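Notas para la charla – Enseñar una tarea a mano o a distancia
Noelia Rivas
Tiempo de lectura: 2 minutos

Usamos cookies para recordar sus preferencias. Aceptar | Configurar

Saludar y decir de dónde vengo: taller de Gruvport, células pequeñas, clientes que cambian de producto cada pocas semanas. Agradecer a Tamsin Kereama la invitación.

Primera idea. Programar punto por punto sigue teniendo sentido cuando la pieza llega siempre igual. En el proyecto Skidell no llegaba igual, y Matěj Baláž pasaba más tiempo corrigiendo coordenadas que produciendo. Por eso empezamos a mostrarle la tarea al robot.

Dos maneras de hacerlo. Explicarlas despacio.

A mano: se libera el brazo y el operario lo lleva por el recorrido. Se aprende rápido. El problema es que el cuerpo del operario tapa la cámara y que, al empujar, se cuelan fuerzas que luego el robot no va a sentir.

Por control remoto: el operario mueve un mando y el brazo lo sigue. La cámara ve lo mismo que verá después. Cuesta más coger el tacto; a Matěj le llevó 4 sesiones dejar de chocar con la mesa.

(Pausa. Preguntar quién ha guiado un brazo a mano alguna vez.)

Los números de Flumdale: 346 demostraciones grabadas, 11 descartadas al revisar. Casi todas las descartadas tenían el mismo defecto: el operario dudaba a medio camino, abría la pinza y volvía a cerrarla. El modelo aprende también las dudas. Si uno se equivoca, se para y se repite desde el principio.

No entrar en el detalle de la red. Si preguntan, remitir a Ľudovít Havlíček, que lleva esa parte.

Segunda idea: el orden de la mesa al empezar. Hay que variar la posición de los objetos entre una toma y otra, girar el recipiente, acercarlo, alejarlo. Přemysl Mikuš lo dejaba todo en el mismo sitio porque le parecía más limpio, y el robot aprendió a ir a ese sitio aunque el objeto estuviera en otro lado.

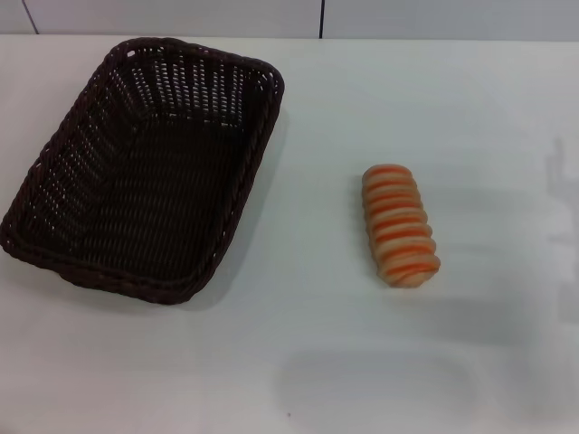
Con coger y soltar conviene empezar por un solo objeto y un solo recipiente. Parece poca cosa, pero ya obliga a decidir por dónde se agarra, a qué altura se pasa el borde y cuándo se abre la pinza. Un objeto alargado pide además orientar la muñeca antes de bajar. Quien maneja el mando tiene que decidirlo antes de moverse y hacerlo igual en toda la serie.

Las sombras también cuentan. Grabar a distintas horas, o mover la lámpara entre series. Nosotros lo hicimos tarde y hubo que repetir 2 jornadas.

Recomendación práctica: anotar quién grabó cada toma. En Šindelář no lo hicieron y al final no pudieron separar los estilos de cada operario.

Si queda tiempo, contar lo del pedal de parada – si no, pasar directamente a preguntas.

Contacto: Noelia Rivas, Gruvport | Volver arriba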